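Kedholm Zima Phone – Set-up Guide
Section 5: Moving your content from an old phone

Read this section before you erase or trade in the old phone. The transfer copies contacts, messages, photos, and call history. It does not copy app passwords or payment cards.
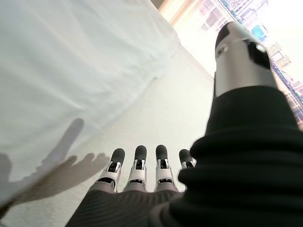
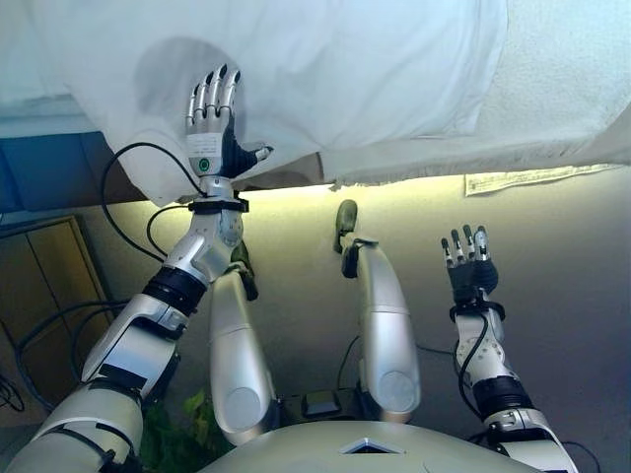
Before you start

Charge both phones to at least half. Connect them to the same Wi-Fi network and turn off battery saver on each. If the old phone runs software older than the March update, install that update first.

Transferring by Wi-Fi

1. On the Zima, open Settings, then System, then Move Content.
2. Tap Receive. A four-digit code appears.
3. On the old phone, install the Maltonel transfer app and open it.
4. Tap Send and type in the code. The code expires after 5 minutes. If it runs out, tap New Code on the Zima.
5. Select what you want to copy. Photos and videos are listed separately.
6. Tap Start and keep both screens on.
7. When the Zima shows Finished, tap Close and restart it.

Note: Messages are copied in batches of 1000. The progress bar may stop for a short time between batches – leave it alone.

Note: The contact list holds up to 2000 entries. Any contacts over that limit are saved to a file in the Downloads folder.

Caution: Do not take calls on either phone during the transfer. A call can break the connection, and the current batch will have to be sent again.

Transferring by cable

Use the cable supplied with the Zima. Plug it into both phones, unlock the old one, and choose File Transfer from the message that appears. Then follow steps 5 to 7.

Caution: Charge-only cables will not work, even if the old phone shows the charging symbol.

If the transfer stops

Error 3446 means the Zima is out of storage. Free up space and tap Resume. For any other error, restart both phones and begin again at step 1. Items already copied are skipped.

Guide text: Lambros Lazaridis, Panagiotou Technical Writing
Last revised 2026-10-16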